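Workshop notebook, Trotside yard
21/05/2019
Entry by S. Sæther. Copied to Britt-Marie, Sinan.

Kovbridge deck, joist hangers and board fixing trial, continued from the previous page.

Frame is up and braced. Diagonals measured twice, 3398 mm and 3401 mm, so out of square by 3 mm. Acceptable for boards running parallel to the house wall. Ledger fixed with coach screws in two staggered rows, packed off the wall with plastic spacers to leave a drainage gap. Sinan wanted a continuous flashing behind the ledger as well. Agreed, cut from the roll left over from the porch job. One joint, lapped 100 mm, lap facing away from the prevailing wind.

Joist centres are at 400 mm. The last bay came out narrower and has been left as it is, with a double joist at the outer edge to take the balustrade posts. Noggins go in tomorrow once the second box of hangers arrives from Clilora. The hangers in the first box were for the thinner section and will not close round these joists. Do not force them. They have been put back on the shelf, marked RETURN.
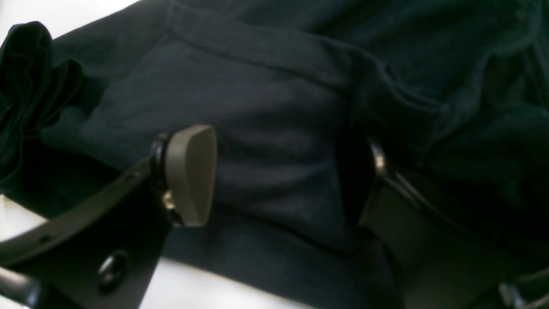

Moisture readings on the boards were taken with the pin meter at mid-length, both faces. Top of the stack 19%, bottom of the stack 24%. The bottom boards are to be sticked out under the lean-to for a week before fixing. If we lay them at 24% with the usual gap they will open up too far by the end of summer. Ayten suggests butting the damp ones tight and letting them shrink to the gap. I would sooner not mix the two methods on one deck.

Screw trial on offcuts:
Pilot 3 mm, stainless screw, 25 mm from end: no split.
No pilot, same position: split in two out of five.
No pilot, 50 mm from end: no split, but the head pulled in too deep on the impact driver. Use the drill on clutch setting 9.

Post lengths cut to 2562 mm for the pergola side. Check the datum before cutting the remaining pair, as the slab falls away towards the drain.

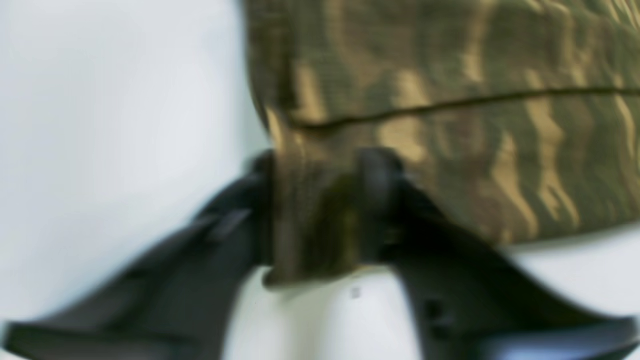
Page last changed: 21 September, A. Yensuk (returns note added)

Still open:
End-grain sealer for the cut joists. The tin is nearly finished and over half the ends remain to be done.
Handrail bracket drawing, Britt-Marie to send.
Second diagonal to be measured again after the noggins are in.

Returns note (AY): hangers collected, credit received. The replacement box fitted without trimming.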